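Progress Report: Social Media Skills for Small Organizations
Reporting to: Lévesque Fund
Submitted by: Gesora Digital Learning
October 26, 2022

Background

The Lévesque Fund agreed in February to support a course that teaches people at small clubs, shops and charities how to run a social media page. The grant pays for course writing, live online sessions and a help desk. We set a target of 100 people enrolled by the end of the grant.

Enrollment

So far 78 people have signed up. Most of them run a page for a local group and do it in their spare time. A smaller number work for shops that sell mainly over the counter and want to post opening hours, new stock and events. Sign-ups slowed over the summer and picked up again once the fall sessions were listed.

We had expected most people to come in through the newsletter. In practice more of them heard about the course from someone already on it, so we have moved part of the outreach budget into a short invitation that learners can forward.

Course content

The course has 5 units. The first four are finished and open to learners:

Unit 1. Setting up a page, choosing a name and picking the right category
Unit 2. Privacy settings, admin roles and what to do when an admin leaves
Unit 3. Writing posts and answering comments
Unit 4. Events, groups and inviting people to follow the page

Unit 5, on reading page statistics, is in draft. It was due at the end of the summer. The menus on the main platform moved while we were writing it, and the screenshots and steps had to be redone. We now expect to open it before the end of the year.

Unit 2 has drawn the most questions. Many groups found that their page was still tied to the personal account of someone who had left years ago – getting that sorted out can take several weeks. We added a checklist and a sample handover letter, and both are now linked from the start of the unit.

Live sessions

Sessions run on Etov, the meeting tool we named in the proposal. Each one lasts an hour, with the second half left open for questions. Attendance is better at lunchtime than in the evening, and we have dropped the evening slot for now. Recordings go up the next day with captions.

Two sessions had sound problems and were repeated. Etov has since been updated on our side and the fault has not come back.

Help desk

Learners send questions through a form, and we answer within 2 working days. Locked accounts and lost passwords make up a large share of the requests. We cannot unlock an account for anyone, but we can point people to the right recovery page and tell them which documents to have ready.

The ticket system, Fatel, is doing what we need. The one complaint is that its reply emails sometimes land in spam folders. A note about this now appears on the form after it is sent.

Spending

Spending is in line with the approved budget, apart from the outreach change described earlier. Captioning has cost a little more than planned and scheduling software a little less. A full statement is attached separately.

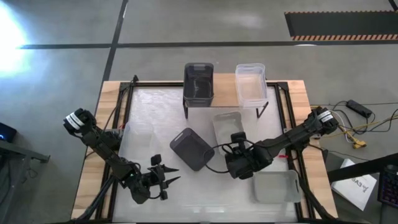

Next steps

Finish and open Unit 5
Review Units 1 and 3 against the current menus
Send the follow-up survey to everyone who has completed Unit 4
Bring back one evening session as a trial, if learners ask for it
Fill the remaining places on the course

We would like the Fund's approval to keep the help desk open for one month after the last live session, using money left over from scheduling software. Please let us know if a formal request is needed for this.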